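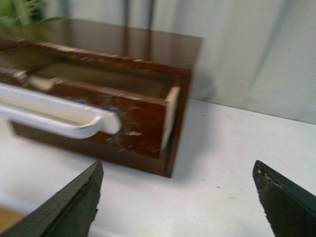

Acta de la reunión del club de videojuegos Starnlow
Sábado, 18:00

Asisten: Ah-rin Ham (preside), Ha-neul Chae (toma acta) y otros 8 socios.

1. Acta anterior
Se aprueba sin cambios.

2. Torneo de Jonora
Se mantiene el formato de parejas, a 3 rondas y final. Ah-rin Ham propone que los empates se resuelvan con una partida corta en el mapa Laitinen. Se vota y sale adelante con 2 votos en contra. Las inscripciones se cierran en febrero.

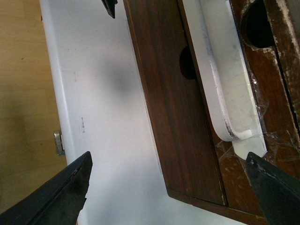 Los mandos los trae cada jugador. Quien use uno inalámbrico debe emparejarlo antes de la primera ronda y apagarlo al terminar su partida.

3. Préstamo de juegos
El catálogo queda en 108 títulos. Faltan por devolver los dos discos de Redden; Ha-neul Chae escribirá a los socios que los tienen. Se rechaza ampliar el plazo de préstamo a un mes.

4. Ruegos y preguntas
Se pregunta si las partidas guardadas de la consola común se pueden borrar. Se acuerda avisar por el grupo y borrarlas una semana después del aviso.

Se levanta la sesión a las 19:20.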